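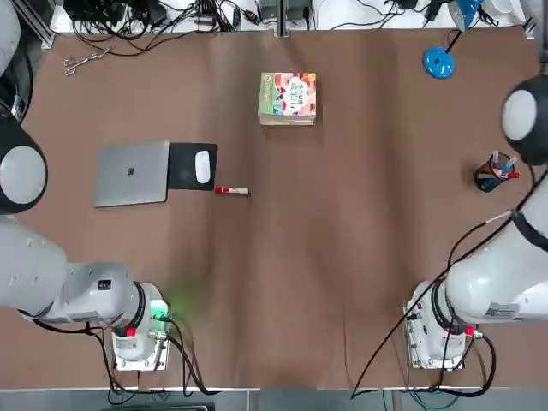 双臂工位，桌面物品已摆好：笔记本电脑、鼠标垫和鼠标、记号笔、书、笔筒。

# 双臂桌面工位：摆放、走线与收工的规矩

适用于 Vurberg 工作间里所有做桌面整理任务的双臂工位。初稿由 Daiane Brandão 写，Lovisa Ekström 补了走线和急停两节，8月12日起按这一版执行。旧的那张贴在门后的单子可以撕掉了。

家里或小作坊自己装桌面机械臂的，大部分条目也能照搬，标了“本间”的除外。

## 一、桌面

- 桌面铺一层哑光的纸或布，颜色以棕、灰为宜。亮面桌垫反光，相机容易认错边缘。
- 铺面四角压平，用美纹纸胶带从背面固定，正面不留胶带头。
- 起皱的地方先抚平再摆东西。夹爪贴着桌面走的时候，一道褶子就能把它带偏。
- 铺面脏了就换，不要翻面接着用。背面的胶印会粘纸张和书皮。
- 桌上不放水杯。想喝水到窗边那张矮桌去，这一条没有例外。

桌子本身要稳。装臂之前用手推一下桌角，能晃就先垫桌脚或者拧紧横梁，再谈别的。桌子晃，标定做多少遍都白做。

## 二、物品怎么摆

先放大件，再放小件。笔记本电脑合上，放在远离底座的一侧，屏幕盖朝上。书摞齐，大的在下，小的在上，书脊朝同一个方向。鼠标放在鼠标垫上，不要压着垫子的边。

笔要盖好笔帽再上桌。记号笔敞着口放一上午，笔头就干了，还会在铺面上洇出一块。横放的笔容易滚，放下之后停一下，看它不动了再松开视线。

笔筒里的笔不要塞满。塞满以后抽一支会带起好几支，人手都嫌麻烦，夹爪更不行。网格笔筒比较轻，底下可以粘一小块防滑垫，剪成比筒底小一圈，从上面看不出来。

物品之间留出夹爪张开的宽度。拿不准就把夹爪手动张到最大，悬在两样东西中间比一比，比完记得回到初始位。

剪刀、美工刀、裁纸刀这类东西归为“锐器”。任务里没有锐器的，一律放到臂够不着的地方，刃口合上。任务里有锐器的，要先跟 Jussara Moura 登记，用圆头的，并且全程有人站在急停旁边。

台灯也一样，底座放在工作范围外面，灯头不要伸进臂的上方。灯光从侧后方打过来最好，正上方打下来，书皮和电脑盖子会有一块白斑。

## 三、走线

线是最常出事的地方，比臂本身出事多得多。本间三月份翻过一次旧记录，停机原因里有86条写的是“线”，挂住的、拉脱的、压在底座下面磨破皮的都有。

1. 底座出来的线向桌沿方向走，下桌之前留一小段余量，再用线夹固定在桌沿底下。
2. 沿着臂走的线要跟着臂一起动。把每个关节推到两头的极限，看线有没有绷紧，有没有鼓出一个大圈。
3. 线圈鼓出来搭在桌面上的，收短，或者在上臂多加一个魔术贴绑带。不要用扎带，扎带勒久了外皮会变形，拆的时候又要动剪刀。
4. 电源适配器离开地面，放在架子上，一个一个分开，不叠放。叠在一起散热差，找线的时候也分不清谁是谁。
5. 两头都贴标签，写清楚是哪条臂、哪种线。只贴一头等于没贴。
6. 多余的线绕成八字，用绑带松松地束住。绕成小圆圈的线，下次放开会打拧。

旧线不用了当天就抽走。留着“以后也许用得上”的线，最后都缠成一团，Sebastião Holanda 花过一整个下午拆这种线团，拆完一半是断的。

## 四、上电前

按顺序做，一个人读，一个人动手。只有一个人在的时候，读出声来。

- 底座的固定螺丝用手拧一遍，有松的上扳手。
- 看一眼底座上的接头，插到底没有，有没有歪。
- 桌面以上、臂能扫到的范围内，没有任务以外的东西。
- 手镯、长项链、挂绳摘掉，长头发扎起来，袖口卷到手肘。
- 急停按一次，旋开一次，确认能按下去也能弹回来。
- 通电，等指示灯稳定下来。灯的颜色含义以各家说明书为准，不要凭别的型号的经验猜。
- 两条臂先后回初始位，先左后右，不同时动。

标签和条码不要撕，也不要被绑带盖住。报修时要用到上面的编号，盖住了就得拆线才能看。

## 五、运行中

人站在桌子外侧，手不伸进工作范围。东西倒了，先暂停，再扶。很多人会下意识伸手去接一支快滚下桌的笔，让它掉。笔不值钱。

头一轮一律低速，速度上限设到20%。低速跑完一整轮，没有碰撞、没有挂线，再往上调，每次加5个百分点，不要一步调到头。

两条臂需要在中间交接物品的，要在程序里写明谁先进、谁先退，不能靠操作的人临场看着办。书这类重一点的东西，等接的那只夹稳了，递的那只再松。

听到异响就停。咔嗒一声可能是碰到了书角，连续的嗡声多半是关节在较劲。停下来以后先看，不急着按继续。

旁边有人参观时，请他们站到地面标线以外。小孩不进工作间（本间）。

## 六、收工

- 两条臂回到停放姿态，夹爪微张，不夹着任何东西。
- 断电之前用手托住上臂。有些型号一断电就会往下垂，正好砸在电脑上。
- 笔记本、鼠标等带电池的物品放回柜子，按柜门上的格子放。
- 书单独放平，不要斜靠着，书皮卷了以后夹爪很难从边上插进去。
- 铺面用软毛刷扫一遍，橡皮屑和纸屑扫进簸箕，不要吹，吹进关节缝里更难弄出来。
- 白色外壳用微湿的布擦，不用酒精，不用去污膏。Marinho 牌的中性清洁液可以用，喷在布上再擦，别直接往臂上喷。
- 关总闸，在登记本上写时间和名字。

## 七、登记本怎么写

登记本用 Drakcombe 那种硬皮横格的，一个工位一本，不混用。每次写四样：工位编号、任务名、有没有停机、停机原因。

停机原因写具体。“臂坏了”没有用，“右臂抬到最高时线绷紧，腕部报错”才有用。没有停机也要写“无”，空着的格子过两周就没人说得清了。

录入 Vurnano 的表格由 Soudabeh Hassanpour 统一做，其他人不要自己改表。目前录到第1,622条，前面有几页字迹看不清的，她会拿着本子来问，请认自己写的字。

## 八、零碎

- 魔术贴绑带买宽的，窄的粘几次就松。
- 防滑垫发亮了就是该洗了，清水冲，晾干，还能用。
- 夹爪指垫上的黑印多半来自鼠标垫，用白橡皮能擦掉。
- 铺面上用铅笔轻轻画出各件物品的起始位置，复位会快很多。画的线要浅，深了相机会当成东西。
- 换了铺面、挪了桌子、动了台灯，都算改动过工位，要重新标定。
- 备用的急停按钮在工具柜第二层，左边。用了一个就写在柜门的单子上，采购照单子买。

有改动意见的直接用铅笔写在打印件的空白处，下次改版一起收。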